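동아리 살림 요령: 과자 봉지로 집게 연습하기

손으로 쥐는 집게를 처음 잡는 부원에게는 과자 봉지가 좋은 연습감이다. 블록은 금방 쉬워지고 컵은 굴러간다. 봉지는 잡는 위치마다 모양이 달라져서 조작 습관이 그대로 드러난다. 우리 Vilimeck 반에서 쓰는 방법을 적는다.

식탁에 체크무늬 천을 깔고 가장자리를 테이프로 고정한다. 맨 상판에서는 봉지가 자꾸 미끄러진다. 택배 상자는 뚜껑을 바깥으로 접어 둔다. 큰 봉지는 뒤쪽에, 작은 봉지는 앞쪽에 놓는다. 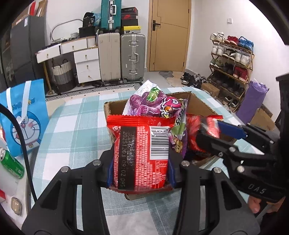
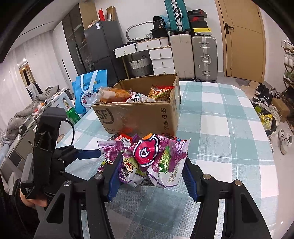 두 사진 모두 체크무늬 식탁보 위, 열린 종이 상자 앞의 집게

글: Enikő Csonka (Rudel 로봇 동아리)
2018년 3월 11일

봉지는 위쪽 봉합선보다 조금 아래, 내용물이 있는 부분을 잡는다. 봉합선만 물면 들어 올릴 때 빙글 돈다. 손잡이는 천천히 쥐고, 봉지가 구겨지는 소리가 나면 멈춘다. 부스러진 과자는 그릇에 모아 쉬는 시간에 먹는다.

둘이 할 때는 한 사람이 먼저 집고 옆 사람은 기다린다. 집게끼리 부딪치면 나사가 풀리기 쉽다. 연습 전후로 관절 나사를 손끝으로 눌러 보고, 흔들리면 육각 렌치로 조인다. 케이블은 팔꿈치 바깥쪽으로 빼 둔다.

패드에 기름이 묻으면 마른 천으로 닦고, 그래도 미끄러우면 물기를 꼭 짠 행주를 쓴다. 알코올은 Harriet Achterberg 선생님께 물어보고 쓴다.

한 사람이 30회씩 옮기고 교대한다. 떨어뜨린 횟수는 공책에 적는다. 대회 준비반은 10월까지 3,000회를 채우면 된다. 상자는 납작하게 접어 냉장고 옆에 세워 두면 다음 시간에 다시 쓸 수 있다.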